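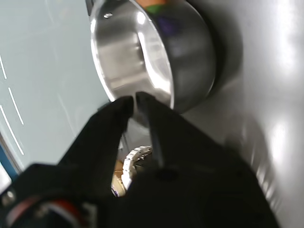

Stainless steel saucepan, kitchenware sorting, Bikach site.

Kitchen Reuse Project -- progress report to the Kalogeropoulos Fund
Prepared by Toshio Yagi, 2025-09-15

Sorting of donated kitchenware continued through this period. We have now checked and logged 1185 items, mostly pots, pans, lids and baking trays. Stainless steel saucepans are the largest group and the easiest to place with households. Pans with loose rivets or damaged rims go to the repair shelf -- there are 18 on it at present.

The counter at Bikach is in regular use for checking and wiping down. Work there is slower than planned when several boxes arrive on the same morning, and we have asked Temeo to space out its deliveries. They have agreed to try this until December.

Starter kitchen sets went to nine households. Each set has a saucepan, a frying pan, two lids, and basic utensils. Three households asked for a larger pot, so we will change the packing list for the next round.

Spending is within budget. The one item over estimate was shelving from Buvico, which needed extra brackets for the back wall. The difference was covered from the transport line.

Still to do: match the remaining lids to pans, finish the labels for the storage room, and send the fund a revised delivery schedule.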